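Wide fingers or narrow ones for cloth?

lcapraru
I've spent most of May going back and forth between the Altis gripper and the older Kaufmann on our folding bench, and I'd love to hear how you all pad your fingers (I know, I know, this comes up every spring!).
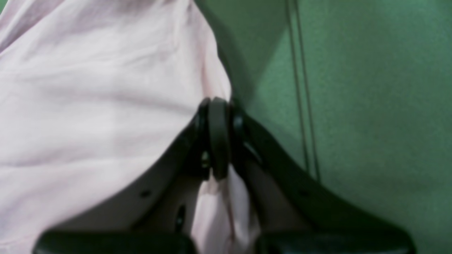

Cloth is where the Altis wins me over. The Kaufmann did 76 good picks in a row on stiff towels and then sulked over anything thin. With the Altis I like a pinch where the fold hangs straight down between the pads, like the pink one there, with the rest of the sheet draped off to the left - it gives the fingers a proper bunch to hold.

Runach
Lovely, but I'd go narrower. Wide pads grab two layers when you only want one, and then your fold is off.

clinero_fan
Not my experience, Runach. I ran 232 picks on wide pads and had 2 doubles. My trouble was closing too fast, so I dropped to 40 percent speed.

Runach
Fair enough, though my sheets are thinner than yours, I think.

lcapraru
Thank you both! I'll try the slower close first - Lăcrămioara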